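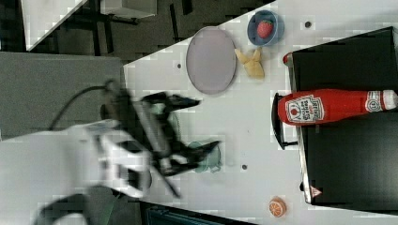 Section 4 – First Wash and Loading
Mimholm compact dishwasher, models 128 and 128S
Revised June 29, 2024

Complete Section 3 (Water and Drain Connections) before starting. The door must close without contact with the cabinet above.

4.1 First wash

1. Open the water supply valve fully. Check both hose ends for drips.
2. Remove the foam blocks from the upper and lower racks.
3. Turn the spray arm by hand. It should make a full turn without touching the rack.
4. Fill the salt container if the hardness setting from Section 3 is 2 or higher. Wipe up spilled salt right away.
5. Press and hold RINSE until the display shows 34. This is the remaining time in minutes.
6. Close the door. Do not add detergent.

Note: Water left in the sump after the first wash is normal. If the display shows E782, the drain hose is kinked or set too high. See Section 7.

4.2 Sorting the load

Scrape off food before loading. Soaking is not needed except for baked-on starch or egg. Check the underside of each item for a dishwasher mark and wash unmarked plastic by hand.

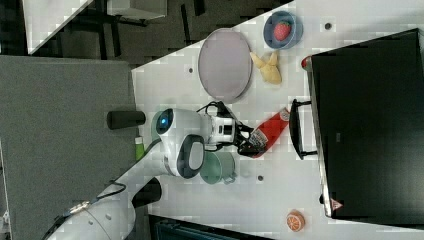 Figure 4-1. Ceramic mug and red plastic bottle, both on their sides.

Mugs go in the upper rack, open end down, with handles turned toward the center. Empty bottles and remove caps. Paper labels must come off first – loose paper will clog the filter.

4.3 Lower rack

1. Place large plates at the back, facing the spray arm.
2. Place small bowls in front, tilted so that water runs off.
3. Leave one empty slot between deep items.
4. Load knives in the basket with the points down. 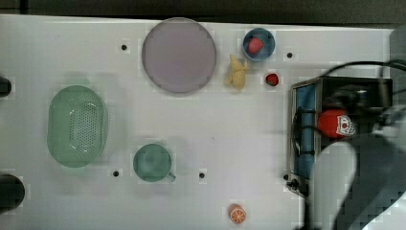

Figure 4-2. Large round plate and small blue bowl, with toy foods.

Caution: Fabric and stuffed items must never be placed in the machine. Small objects can fall through the rack and block the drain pump.

4.4 Tall items

The upper rack has two height settings. To lower it, press both side clips and let the rack down evenly. Lay an item flat if it still touches the top of the tub.

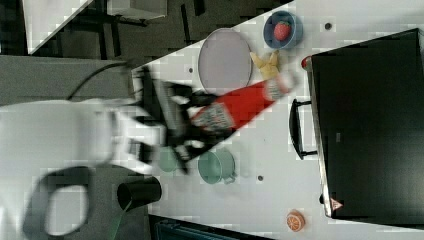 Figure 4-3. Red bottle, held at an angle.

Turn the spray arm by hand again after any change in rack height.

4.5 Detergent

Use Clerari tablets or powder, one dose per wash. Do not use hand dish soap. If foam comes out at the door, press CANCEL/DRAIN and wait for the pump to stop before opening.

Continue with Section 5, Wash Programs.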